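Ellden Community Kitchen – Steering Meeting, Monday evening
Minutes, rough version. Corrections to the secretary before the next one please.

Started late, heating off again, coats on throughout. Quorum OK. Minutes of last meeting taken as read, one correction: the flour order was from Zoltmont, not Pálfi. Fixed in the file.

1. Matters arising
Back door lock – done, new keys cut, sign the book when you take one. Two keys still out from the old set, doesn't matter now but please hand them in.
Fridge thermometer – still not replaced. Carried over.
Thank-you letter to the church for the chairs – sent.

2. Money
Balance is healthy enough for the season but not for the remodel on top. Supper takings down on last year, bake sale up. Gas bill in dispute, they read the wrong meter. Agreed to pay the part we don't argue with and write about the rest.
Question from the floor on whether the supper price should go up. Long discussion. Some felt regulars would drop off, others said the price hasn't moved in years and people put extra in the jar anyway. Vote: leave as is until summer, put a bigger jar out.

3. Spring supper
Date stays in March, second half. Planning for 80 seats, hall can take 100 but last time at 100 the line for the food went out the door and the soup was cold by the end. Tickets to be sold in advance only, no door sales.
Menu: bean soup, roast chicken, potatoes, the cabbage thing, two kinds of pie. Vegetarian main still open – stuffed peppers or a mushroom bake. Peppers are a lot of work for the morning crew. Mushroom bake favored, trial batch first.
Pálfi will do the bread again, same price, needs the final number a week ahead. Somebody asked about gluten free rolls. Pálfi can do them but wants the order seperate.
Tablecloths: wash this time before, not after.

4. Kitchen remodel
Two quotes in, third firm never answered. Skorkance came in higher but includes taking out the old cabinets and hauling. Zoltmont don't do haulage and want half up front. Feeling of the meeting was for Skorkance if they can come down a bit. Agreed to ask them. Work can't start before the supper whatever happens.
Layout: island in the middle was the sticking point last time. Serving crew want it, dish crew say it blocks the run from the stove to the sinks. Compromise is to move it toward the window end and keep a clear walkway on the stove side. Dish crew OK with this if the walkway is taped out on the floor first so people can try it with trays.
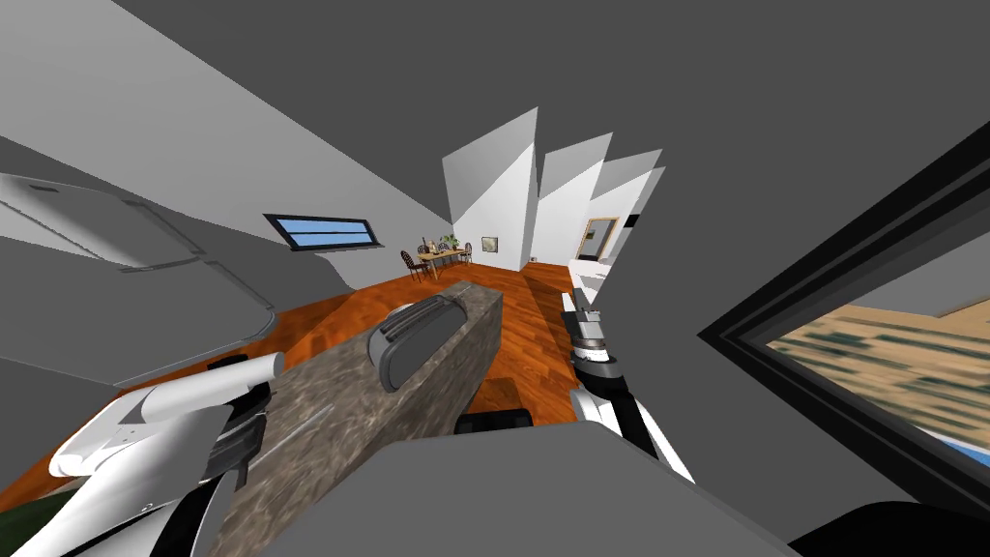 Countertops took most of the hour. Budget line covers laminate or the cheaper stone, not both the island and the side runs in stone. Case for stone: hot pans, knives, rolling out dough, lasts. Case against: cost, weight, floor may need a look underneath. Color came up too. Plain white was popular at first, until the dish crew pointed out every coffee ring will show. A mottled gray-brown with darker and lighter flecks, like the long island has, would hide crumbs and stains a lot better between wipe-downs. One objection, that it hides them so well people won't wipe. Noted. Vote was for speckled stone on the island, laminate on the side runs in whatever matches closest. Skorkance to be asked for samples we can keep for a week and spill things on.
Sinks: keep the double, add a small hand sink by the door. The inspector wanted that anyway.
Lights: over the island, nothing hanging low.
Outlets: not enough, never enough. Four more asked for, all on the wall side. None on the floor, mop water.

5. Loan equipment
The big coffee urn came back without its lid. Deposit goes up to 50 dollars for the urn, stays the same for folding tables. Form to be updated. Large roasting pans no longer loaned out at all, we are down to one good one.
Sheet pans need marking on the bottom, paint washes off. Try engraving.

6. Cleaning rota
Gaps on the sheet for the next month, mostly Saturday mornings. Rota goes up by the pantry door and gets emailed as well. If you swap, write the swap on the sheet, don't just agree it by the sinks.
Pantry shelves: open packets to go in tubs with the date on. Mouse droppings found behind the rice, traps set, will check daily. Rice thrown out.
Compost bin lid broken. Buy new one.

7. Any other business
Knife sharpening – the van comes through Ellden once a month, agreed to use it, all knives in the blue crate the night before.
School asked to use the kitchen for a baking afternoon. Yes in principle, after the remodel, an adult from here to be present.
Parking: please not across the neighbor's drive. Third complaint.
Cookbook idea held over, no time.

To do before next meeting
Skorkance – ask about price and samples
Tape out walkway
Mushroom bake trial
Gluten free numbers to Pálfi
Write to gas company
Thermometer (!!)
New lid for urn, if they sell them on there own

Closed 9:40. Next meeting same room, bring a sweater.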